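About Brema

Brema looks after hand-held grippers. We set them up, we keep them running, and we fix them when they stop behaving. The work comes to one bench, where a tool called Jivero gets most of our attention, and this page is mostly about how that bench is run. If you were hoping for a page about the future of automation, there are plenty of those elsewhere and we've stopped reading them.

The company began in August in a rented unit with a table, a box of screws and a strong suspicion that robot tools were being sold on the strength of their best afternoon. That suspicion has held up well. A gripper that closes nicely in a sales demo has usually been tuned that morning by the person who designed it. Ours get tuned by whoever is on the bench, after weeks of other people's hands.

What we do all day

A gripper of this type is a simple machine. Two fingers, a pad or a shaped tip on each, a linkage, and a camera that watches what the fingers do. Simple machines are easy to neglect. People will recalibrate a camera 3 times before they turn the tool over and look at the pads.

We look at the pads first. Foam is cheap, it grips well when it's fresh, and it comes apart at the edges once it has been dragged over enough hard plastic. Then fibers hang off it, it picks up fluff, and the contact patch is no longer the rectangle that was cut. Some makers will tell you this doesn't matter until the pad falls off. We don't believe them, and we'd like to see the test they ran, if they ran one. Our log counts closures for every pad set, and at 1,080 we take the tool off the job and check it whether anyone has complained or not. Most tools pass with a cleaning. Some need new foam. We have yet to find a good way of predicting which, and we are wary of anyone who sells software that claims to.

For grip checks we use ordinary household things, and clear plastic storage containers more than anything. They're slick and they flex. A molded rim is a fair thing to ask a pair of pads to hold, and it shows up a bad pad sooner than a machined test block does. We own a set of machined test blocks. They were expensive and they sit in a drawer.
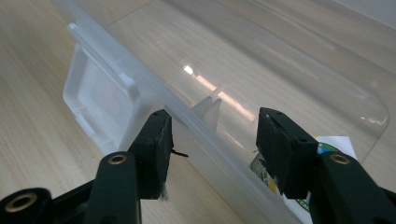 Lâm wrote to us after reading an earlier version of this page: you make too much of the foam. I've run pads a lot rougher than yours for months, and when the grip went bad it was the linkage every time. If you change the pads on a schedule you'll never find out what was really wrong, because the new foam hides the slop for a week or two and then you're back where you started.

We argued about that letter for a good while, and part of it is right. Fresh foam does cover for a loose joint. So the order of the check has changed. We now test the linkage for play with the old pads still on, write down what we find, and only then decide about the foam. We still inspect at 1,080. Lâm still thinks it's a waste of a morning, and we have agreed to keep sending each other numbers.

How a tool gets set up

Setup takes 2 people. One holds the tool the way it will be held in use, and the other measures. We tried it with a clamp and one person, and the figures came out tidy and wrong, since a tool in a clamp doesn't sag or twist the way it does in a hand.

We start with the fingers fully open and check that they sit evenly about the centerline. Then we close them on nothing, slowly, and watch where they meet. If one arrives early, the linkage is adjusted and we start over. There is a temptation at this point to correct the difference in software. We've inherited tools where somebody did that, and then somebody else corrected the correction, and it took longer to dig out the offsets than it would have taken to turn the screw.

After that comes the camera. The mount is tightened by hand and then with a driver, and the view is checked against a saved view from the last good setup. Then a run of trial grips on a container, from the side, at the rim and at a corner. Corners are where opinions differ. Kuller, the shop that taught us most of what we know, never bothered with them. We bother, because a rounded corner gives the fingers very little flat surface to agree on and the tool has to be lined up properly to take it.

We write all of it down on paper. We had a tablet for this and it was always charging.

Repairs, and what we won't promise

Hard plastic fingers get scuffed. They get gouged where they've met a table edge, and chips come off the corners. We're asked a lot whether a finger in that state should be replaced, and the answer is usually no. A scraped face is ugly and that's the end of it. A crack near a screw hole is another matter, and a finger with one goes in the bin the same day. What we try to avoid is the middle course, where a worn part gets filled, sanded and painted so that the next person can't read its history. Scratches are useful. They tell you which way the tool has been approaching the work.

We don't promise a service life. The brochure that came with our first tool gave 3,000 closures between services, with no mention of what was being picked up or how hard. Maybe they tested it on sponges. We wrote to ask and got a second copy of the brochure. If you send us a tool, we'll tell you what's worn, what we changed and what we left alone, and you'll get the removed parts back in a bag so you can judge for yourself.

We don't promise a turnaround either, beyond saying that the bench opens at 8 a.m. and tools are taken in the order they arrive. Paying more doesn't move you up. We were offered that once and it made the whole week unpleasant.

About the word "automation"

It's on our sign, and we go back and forth on it. A hand-held gripper has a person on the end of it. The idea is that the recordings made with it will teach a robot arm to do the same job, and sometimes they do. We've seen an arm handle a container better than we expected. We've also seen one close its fingers with great confidence on the air beside it. When that happens the talk goes straight to models and training, and quite often the tool that made the recordings had a finger out of line all along. That's the part we can do something about, so it's the part we work on.

We have no view on when robots will be tidying your kitchen. People ask, and we'd be making it up.

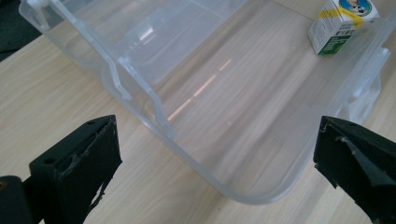
Khải Phan
Founder and Bench Lead, Brema

I still do most of the trial grips myself. Storage bins make up the bulk of them, and I'm told I could have picked something more impressive to build a company on. Possibly. But I know how a clear bin behaves when you take it by the rim, and I know what a good closure feels like through the handle before I've looked at any data. I don't fully trust that feeling either, so it gets checked against the log like everything else. It's wrong more often than I'd like.

Working with us

We take single tools as well as sets. Send the whole thing, fingers on, pads on, uncleaned. People wipe them down before shipping as a courtesy, and it removes half of what we wanted to see. Include a note on what the tool has been gripping, and say so if it's been dropped. Everybody's has been dropped.

If you want to learn to do this yourself, come and stand at the bench for a day. There's no certificate. You'll set up a Jivero from fully loose, probably twice, and you'll get the same paper sheet we use. Take a few blank ones home with you. The back of the sheet has the linkage check in its new order, with Lâm's objection printed underneath it.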